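The basket sort at Kuvley

Mavis Begay runs the toy library at Kuvley, a community hall with a speckled floor and not nearly enough cupboards. She has been there four years. When she started, the toys were kept in cardboard cartons along the back wall, and families who wanted to borrow something had to dig for it.

"You'd get a mum with a toddler on one hip, up to her elbow in a carton, looking for a train," she says. "And the toddler would be howling at the train on top of the cupboard."

The library now has 186 families on its books and about 3000 pieces in circulation, if you count every block and every plastic egg, and Begay does. The cartons are gone. Everything lives in open baskets, and the baskets are sorted every Wednesday after the morning session, beginning at half past twelve.

I went along to see how it works. Begay had asked me to bring a cushion for my knees, and I forgot.

The sort starts on the floor. Baskets come down off the shelves to be gone through one at a time. Begay prefers the floor to the tables for this part of the job because things can't fall off it.

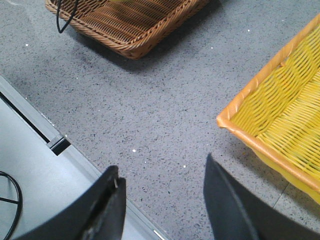
Two of the baskets down on the floor at Kuvley.

There are two main kinds. The brown ones are wicker and came from a gift shop in town that was closing down. The coloured ones are newer, and easier to wash.

"I like the look of the wicker but I wouldn't put play dough tools in it," Begay says. "You'd be picking it out with a toothpick. So wicker gets the dry things, and anything that's been in a mouth goes in a basket I can hose."

Myrtle Obi, who does the Wednesday sort with her, disagrees about the wicker. She would replace all of it.

"It catches on jumpers," Obi says. "And the corners go. You get one strand sticking out and a kid will pull it until there's a hole. I've said this to Mavis I don't know how many times."

Begay's answer is that a good braided rim lasts for years if people carry the basket by both ends. She checks the rims with her thumb as she goes. Anything that snags is set aside for Jacinto Zepeda, who mends cane chairs and takes a basket home now and then in exchange for a free membership for his grandkids.

The labels have been through several versions. The first were handwritten and fell off. The second lot were laminated and tied on with string, and the string was chewed. At present there are no labels on the baskets at all. There is a list on the shelf edge, with a line for each spot, and the basket goes back to its spot. Obi says this is the first system the parents have followed without being told.

Food is the most borrowed category and the worst to keep together. Begay puts it down to the size of the pieces. A set goes out with 24 items in it and comes back with most of them, plus a sock.

"Fruit and veg I keep in one basket now, all mixed," she says. "I used to have a fruit basket and a vegetable basket. Then I spent a whole afternoon with a four-year-old telling me where the tomato went."
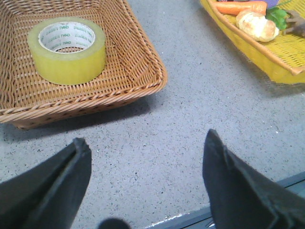

The last basket to be dealt with is the one she calls the desk basket. It holds whatever the sorters need to hand, and packing tape is the thing she will not be without. Puzzle boxes split at the corners, and a split box loses pieces on the way to the car. Each one is taped along all four edges before it goes out for the first time, then again when it starts to give. She buys clear tape so that the picture on the lid still shows.

"Don't use the brown stuff," Obi says. "It goes gummy in summer and then you've got two puzzles stuck together." On this she and Begay agree.

Scissors are kept in a drawer, up high, and signed for. Begay brought that in after a haircut she would prefer not to discuss.

By two o'clock the sort is usually finished. On the day I was there it ran closer to half past, partly because I kept asking questions and partly because of a marble run with 100 pieces that had to be checked against its sheet. It was two short. Begay wrote the number on the sheet in pencil, with the borrower's initials, and put it back on the shelf.

"They'll turn up," she said. "Under the car seat, mostly. I give it a month before I ring."

The toy library is open Wednesday mornings during school term. New members should bring proof of address and a strong bag.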